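Home | Guides | Kitchen | Bath | Laundry | Ask Us

Setting Up Your Under-Sink Water Softener, Part 2: Filling, Programming and the First Rinse
By Korkor Dogbe
January
429 shares | 2 comments

Okay, so if you worked through Part 1, your Urio softener is standing level, the bypass valve is on and the drain hose is clipped in place. Good! Make a cup of tea. This part is easier on the knees, but it has more waiting around in it, and I'd start before lunch so you aren't fiddling with the clock setting at bedtime like I was.

Before you start

Keep the bypass valve on BYPASS until I tell you otherwise. You still have water in the house in this position, it just isn't going through the softener yet. Have a test strip, a jug and an old towel handy, plus one bag of salt tablets (tablets, please, the loose granules pack down into a brick in this size of tank).

Test your hardness first

1. Pick a cold tap you use every day and let it run for a minute. I used the bathroom one.
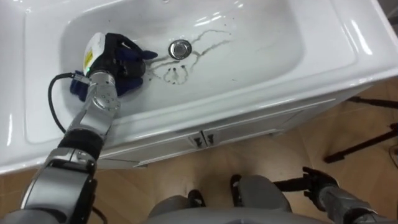

2. Fill a clean glass, dip the strip for one second and shake off the extra. Don't rub it dry.

3. Wait the time printed on the strip packet, then match the color. Write the number down on the inside cover of your manual. Mine is from Trumen and the chart is printed very small, so take it over to a window.

Note: if your strip falls between two colors, use the higher one. Adjoa Sowah, who fitted the same model over in Brombridge, went with the lower one and ended up redoing the whole programming bit a month later.

Fill the salt tank

4. Lift the lid and pour the jug of water in first. You want the bottom grid just covered, no more.

5. Add the tablets slowly until they reach the line marked MAX. Stop there even if there's a bit left in the bag (there will be, and it's so tempting to tip it in).

6. Wipe the rim and put the lid back on. It clicks on both sides.

CAUTION: Only softener salt goes in this tank. Dishwasher salt, table salt and ice melt can all leave gunk in the valve.

Program the control head

7. Plug in the transformer. The display flashes 12:00 and beeps at you until you touch something.

8. Hold SET until the hour stops flashing, then use the arrows for the time of day. Press SET again for minutes.

9. The next screen asks for hardness. Enter the number you wrote down in step 3.

10. After that comes regeneration time. It's set to 2 a.m. at the factory and I left it alone. If somebody in your house showers in the middle of the night, move it, as the water isn't softened while the thing is regenerating.

11. The last screen asks for an installer code. Type 977 and press SET twice. I spent ages hunting for that one! It's in the back of the booklet under "Service," in gray.

Let the water in

12. Turn the bypass lever a quarter of the way toward SERVICE and wait. You'll hear hissing and a bit of gurgling, which is air leaving the resin tank.

13. When the hissing stops, turn the lever the rest of the way. Feel around both connectors with a dry paper towel. Any damp spot means going back to BYPASS and tightening by hand.

14. Open one cold tap, slowly, and leave it open until the water stops spitting.

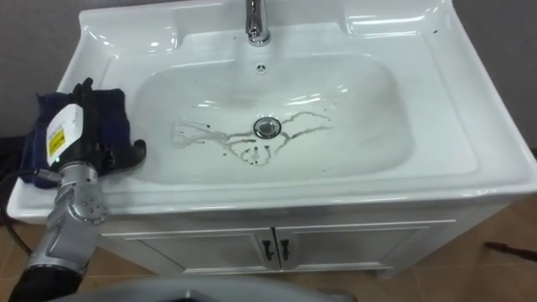

15. Go around the rest of the house and do the same at each cold tap, then the hot ones. Save the shower for last and take the head off first if it's the kind with tiny holes.

Note: water that's a little yellow or cloudy at first is normal with new resin. Keep it running. If it's still colored after a full manual rinse, go back to BYPASS and call Skumer support with your serial number.

Run the first regeneration

16. Hold REGEN for five seconds. The display should read 100 and then count down as it goes.

17. Check the drain hose now and then while it's working. When the display goes back to the clock, test your cold tap again with a fresh strip.

Part 3 covers topping up the salt and cleaning the injector.

Previous: Part 1 | Next: Part 3 | Back to Guides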